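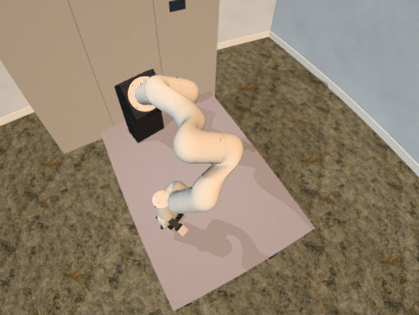
Notes from the Plodside Walking Circle: March

Well, we made it through another winter, friends, and the mud on the lower path is finally firm enough to hold up a person in ordinary shoes. I went out for a look just after breakfast the other morning and came home with clean socks, and anyone who walked with us in February will know what a happy report that is!

The main news is that our spring walks are starting again, and we have two routes to choose from this time. The short one goes from the Plodside library steps down to the creek, along the old rail bed, and back up by the Gillel orchard. It's four miles if you go all the way to the stone bridge, and a good deal less if you turn around at the bench, which plenty of us do and always will. The blossom is a little behind at the orchard this year, but the buds are fat and I'd guess we'll have a fine show before the month is out.

The longer route is the one up to Bimutham, and I do want to say a word about the hill. It is every bit as steep as you remember. The path climbs 997 feet from the parking area to the top, and the last stretch has loose gravel where the rain came through, so please bring a pole if you like a pole, and take your time. We wait at every gate. Last fall we had 42 walkers on that hill (a record for us, and quite a line at the water fountain), and the slowest of us still got to the top in time for a sandwich in the sun.

Speaking of sandwiches, the Đoàn bakery on Mill Street has kindly offered to open its back door to walkers again at 7:30 in the morning, a good half hour before the shop itself opens. They'll have the sesame rolls and the little coconut buns that sold out so fast last year, and coffee if you bring your own cup. Cash is easiest for them that early.

A few small things while I have you. The blue thermos left at the orchard gate is still on my kitchen shelf, along with one gray mitten, and I'd love to see them both go home. If you have a dog who walks with us, the farmer asks for leashes from the second gate on, as there are lambs in the upper field. And if you'd like a ride to Bimutham, put your name on the sheet inside the library door, with a note of where you'd like to be picked up. Drivers, there's a column for you too, and it's looking awfully bare!

Both walks leave at 8 in the morning and go ahead in light rain. If it's really coming down, we'll all just meet at the bakery and talk about walking, something we happen to be very good at.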